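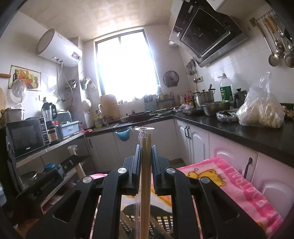

Essstäbchen mit weißem Faden, dahinter ein schwarzer Korb auf gemustertem Stoff

Hilteo: Polizeimeldungen aus Cluswood

Hilteo sammelt 779 Pressemitteilungen der Polizei Cluswood und verknüpft sie mit dem, was später vor Gericht daraus wurde – endlich an einem Ort und durchsuchbar! Wer schon einmal versucht hat, zu einer Festnahme den Ausgang des Verfahrens zu finden, weiß, wie viel Sucherei das bisher war.

Stand: 2026-10-18

Inhalt

meldungen.csv: eine Zeile pro Mitteilung, mit Tatvorwurf, Stadtteil und Volltext
verfahren.csv: 446 Verfahrensausgänge (Einstellung, Freispruch, Urteil, Strafbefehl)
codebuch.txt: alle Spalten und die 9 Deliktgruppen

Beide Tabellen hängen über die Spalte fall_id zusammen. Fehlt ein Eintrag in verfahren.csv, ist der Ausgang unbekannt. Bitte das nie als Einstellung werten!

Namen und Datenschutz

Namen, Geburtsdaten und Adressen von Beschuldigten sind entfernt, ebenso alle Polizeifotos. Beim Alter gibt es nur Gruppen. Die Deliktgruppen haben 2 Personen unabhängig voneinander vergeben, strittige Fälle tragen den Vermerk »unklar« (am häufigsten bei Betrug und Unterschlagung).

Bekannte Lücken

Mitteilungen aus dem Bezirk Denell liegen erst ab Oktober vor. Jugendverfahren fehlen ganz.

Mitmachen

Korrekturen sind riesig willkommen, am liebsten mit fall_id und Aktenzeichen! Tabellen und Codebuch pflegt Panagiotis Athanasiadis, die Suche hat Lefteris Lambrakis gebaut.

Lizenz: CC BY 4.0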